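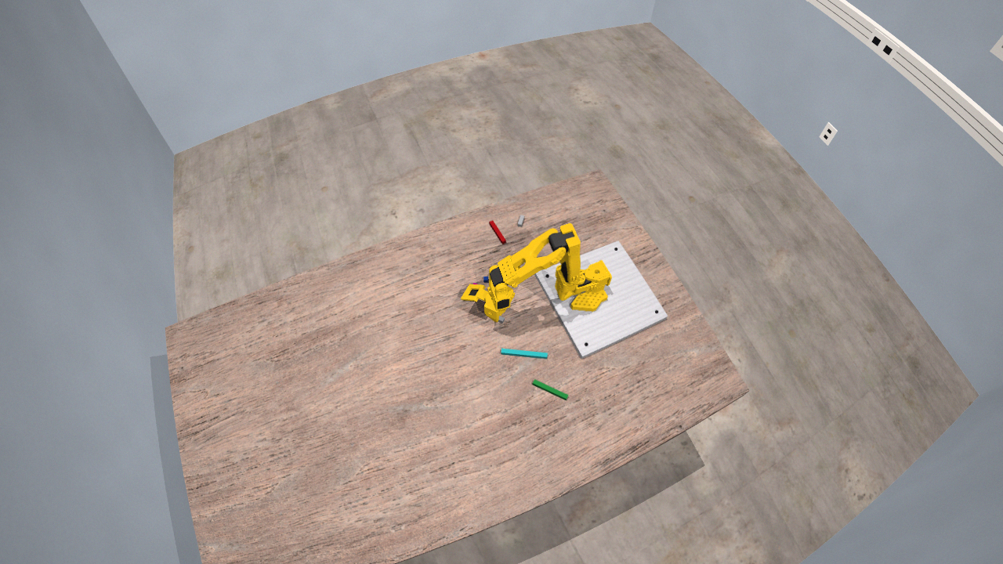
Simulated arm on its mounting plate, with the colored bars left out on the table

Do small desktop arms need a real risk assessment, and should the simulation match the bench?

Posted by Dzifa Essien
January 14, 2023

Hi everybody! I'm putting together house rules for a shared workshop (we're called Rukley, hi if you know us) and we want members to run everything in simulation before they touch the real arm. My render has the arm on a mounting plate by one end of the table and a few bars to pick up. My co-organizer says a hobby arm is too small for any of the robot safety standards to matter. I've logged 671 simulated runs and I still don't know what I'm supposed to write down. Do I do a proper risk assessment or just tell people to keep their fingers out? And how fussy should I be about loose parts lying near the arm?

Search the help pages... Go

Tsegereda Abera
Size doesn't get you out of it, sorry! ISO 12100 is the general one for risk assessment on machinery, and it's a good way to think even if no law makes your club follow it. ISO 10218 is written for industrial robots, so read it for ideas and don't claim you comply. What I'd put on one sheet of paper: what the arm can reach, where it can pinch (the elbow and the gripper, mostly), what it could drop, and how you cut the power.

Tape the full reach on the real table, all the way out – people always mark the pose they happen to be using that day. Your green bar is pretty near the corner of the plate, so I'd also test picks close to the base, where these arms fold up tight. And put the table edges in the model as collision objects. We ran 174 trials at Dirlow before we noticed ours were missing, ugh.

First run on the real thing is slow, with one person on the stop button and doing nothing else. Redo the sheet whenever you change the gripper. We go over ours every September too.

pitholm_pete
just bolt it down and wear glasses. had mine nearly 2,000 hours, never got bit

Tsegereda Abera
Glasses yes, but please add a stop button, Pete!

Get our newsletter! Enter your email. By using this site you accept cookies. OK
Contact us | © 2023 Tanabe Help Community | Back to top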